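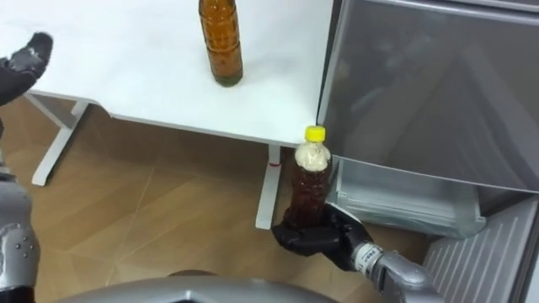 右手握住黄盖塑料瓶的下半部，左手在桌面上方。桌上另有一只琥珀色瓶子。

人形机器人采购计划：图片记录
2019年12月2日整理

本页收录设备选型阶段的现场图片，配合明年的采购预算一起看。计划中的机器人用来在小房间里搬放瓶装液体，服务对象是Zoston样品间，也就是取样、换瓶、上桌、入柜这几件日常工作。样品间现有人手够用，但夜间换瓶排不出班，采购的出发点就在这里。

参与比价的供应商有三家：Garnari、Golestani和Garkevier。前两家报整机，Garkevier只报手部、手套和线缆等配件。三家都要求先看场地，再给正式价格。

一、手部和手套

样品间用的瓶子规格不统一，有细高的，也有矮粗的，瓶盖颜色按批次区分，液体多为棕色，有的带沉淀或浮沫。询价单里因此没有写死瓶径，只写了一个范围，要求单手能稳定握住瓶身下半部，瓶盖朝上。

手套按耗材计入预算。液体沾到手指上很难擦净，手套磨旧以后表面也容易留下灰白印子。我们按每月两副计算，全年另加备用，两只手分开采购，左右不通用。Golestani的报价里手套是随机赠送的，但只送首批，后续单价需要另谈，比价时已经把这一项按全年用量补齐。

二、桌子与工作高度

白色桌面沿用现有的，不另外采购。原方案里有一张可升降的专用工作台，讨论之后取消，省下的钱转到备件上。

保留旧桌有几个条件：
桌腿和横撑不能移位，机器人靠近桌角时脚下要有地方站。
桌面靠机器人一侧不放与作业无关的物品。
桌面上的旧划痕不处理，清洁照旧。

三、冷藏柜

灰色冰箱也沿用现有的。询价时有一家建议换成带自动开门的型号，单台报价超过备件全年预算，没有采纳。柜门和下层抽屉的开合列为第二阶段内容，第一阶段由人先把门打开。

需要注意的是冰箱与桌角之间的距离。手臂在这一带要往下伸，前臂外壳离柜门很近，外壳上的划伤不在保修范围内。Garnari可以提供前臂保护套，按选配件计价，已列入备选清单。

四、站位和线缆
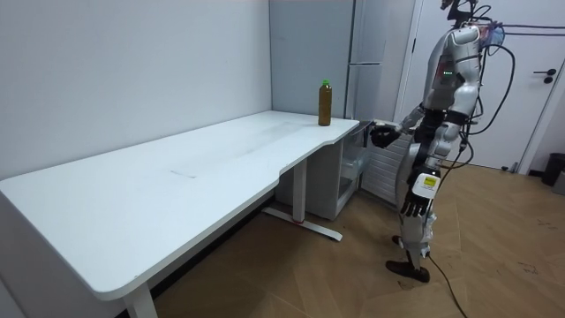
站位是场地勘查里花时间最多的一项。房间不大，机器人要站在长桌一端，身后还得留出门的开合空间和线缆的余量。线缆从背部引出，垂下来之后不能压在脚下，也不能绕到门把手上。三家供应商给的建议不同，有的主张走顶，有的主张贴墙加线槽。走顶要动吊顶，费用归到装修，审批周期长，这次先按贴墙方案编预算，线槽长度按实测值加余量。

供电单独拉一路，插座位置在签合同之前确定。电池方案也问过，续航满足不了夜间整班，留到下一轮再看。

地面是浅棕色人字拼木地板，有几处旧痕。供应商问过要不要铺防滑垫，我们的意见是先不铺，避免脚底踩到垫边。验收时如果出现打滑，由供应商负责更换脚底材料，这一条写进合同附件。

暖气片不拆。机器人长时间停放的位置要避开它，停放点画在平面图上，随询价单一起发出。

五、预算构成

以下为内部编制数，单位为千元，不含税。
整机及安装：245
备件、手套、线缆、保护套：84
场地改动（插座、线槽）：6

整机一项取的是Garnari和Golestani两家报价中较高的一个，正式议价后只会下调，不作追加。安装费包含首次标定和两天现场培训，培训对象为样品间当班人员。运输保险由供应商承担，卸货之后的搬运由我们自己安排，楼道转角的宽度已经量过，整箱可以通过。

保修期统一按两年谈。Golestani的标准条款只有一年，延保要加钱，比价表里已按两年折算。软件升级在保修期内不另收费，保修期之后的费用要求供应商现在就报出来，便于算全周期成本。

六、验收要求

验收在样品间现场做，不接受在供应商展厅的演示结果。使用的瓶子由我们提供，装实际样品，不用清水代替。项目包括：
从桌面取瓶，放回桌面。
双手同时作业，一手取瓶时另一手不碰到桌上其他瓶子。
靠近桌角和冰箱一侧的低位放瓶。
急停按钮的响应，以及断电之后手部是否保持握持。

断电后的握持是这次新加的一条。装着样品的瓶子掉到地上，清理和补样的成本都不低。两家整机供应商对此的答复都比较含糊，已要求书面说明，收到后附在比价表后面。

七、时间安排

询价单已发出，报价有效期要求覆盖到明年2月底。2月定供应商，之后签合同、付预付款。场地改动放在设备到货前完成，插座先做，线槽后做。到货期以合同为准，Garkevier的配件可以分批到。

平面图、询价单和比价表放在项目共享目录，本页图片可用于内部汇报，对外使用前请先与项目组确认。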